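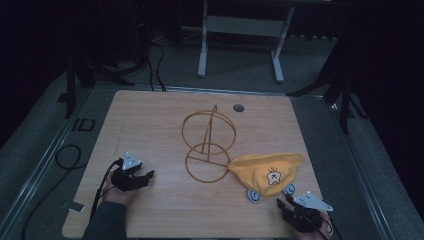

3.2 Plot layout and treatment of leatherjackets

Plots were laid out on the lower lawn at Pendedbridge in September, on heavy clay that had been under grass for a long time and had never been drained properly. Leatherjackets (crane fly larvae) had been a problem there for two winters running. The groundsman's own notes put the worst of it along the north hedge, where the soil stays damp, and our first look at the turf agreed with that. Yellow patches, thin growth, starlings most mornings.

We marked out 17 plots, each two metres square, with a mown strip left between. Treatment was nematodes watered in at dusk, or water alone. Which plot got which was drawn from a hat by Babita Bisht, who then kept the list to herself until the spring counts were done. Soil had to be moist beforehand. On the clay this was no trouble, but at the Fumton site (see 3.4) the ground had baked hard and needed watering for two evenings first.

Counts were done the old way: a turf core pulled, broken up by hand over a tray, larvae picked out and put in a pot. Salt water was tried as well, poured into a short length of pipe pushed into the grass, to drive the larvae up. Quicker, but it scorched the turf and we stopped after November. Figures from the brine method are left out of Figure 2 for that reason.

Two plots were lost. One to moles, one to a delivery van that reversed over the corner pegs and left ruts to deep to roll out. Both were water-only plots, which is a pity as it leaves the comparison lopsided. We did not replace them.

Figure 2. Mean leatherjackets per core, treated and untreated plots, Pendedbridge, autumn and spring. Bars show the range. Lost plots not included.

The spring cores gave a mean of 2 larvae in treated plots against 9 in the untreated ones. A clear gap, though the range in the untreated plots was wide and one of them, out in full sun by the path, had hardly any to begin with. Shade seems to matter as much as anything we put down. Plots under the hedge started high and, where untreated, stayed high.

Grass cover followed more slowly. Treated plots still looked poor in March — bare in places, moss coming in — and only began to knit together once the soil had warmed. Geraghty (Pádraig Geraghty, who runs the Werau trial on sandier ground) reports the same lag and overseeds in autumn to get round it. We had not overseeded, so can't say if it would of helped here.

Mowing height was kept the same throughout, clippings boxed off. No feed was given until the last cores were out. The Lencho plots were fed by mistake in their first season and are dealt with separately in section 5.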